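Call for Participants: Community Mural and Memory Project, Zallau

The Flidside Center for Public Art invites residents of Zallau to take part in a year-long project on violence, loss and daily life in the city's eastern districts. Participants will work with muralists and oral historians to record neighborhood accounts and to paint a permanent wall on Andrade Street.

The Center seeks 17 participants aged 18 or older. Applicants must have lived in Zallau for at least two years. No training in art is required. Persons who have lost a relative to violence are encouraged to apply, and a counselor will be present at all recording sessions.

Each participant will receive a stipend of $1382, paid in two parts. The Center will also cover bus fare and child care during sessions. Work begins in the spring and takes up one evening per week — two during the painting period.

Applicants should submit a letter of no more than 1000 words stating their connection to the city and their reasons for applying. Letters may be written in English or Spanish. Recordings will be kept in the Dididness Archive, and participants may withdraw their accounts at any time before the archive opens to the public.

Applications must be received by Oct 30, 2021.

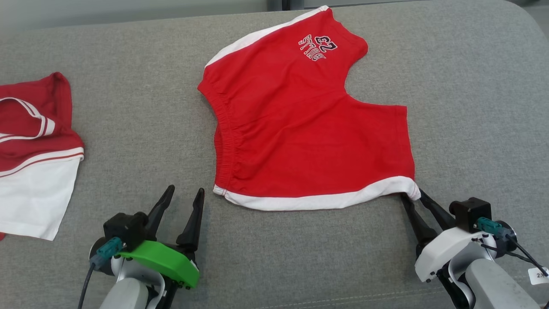 Late applications will be placed on a waiting list. All applicants will be notified in writing of the Center's decision.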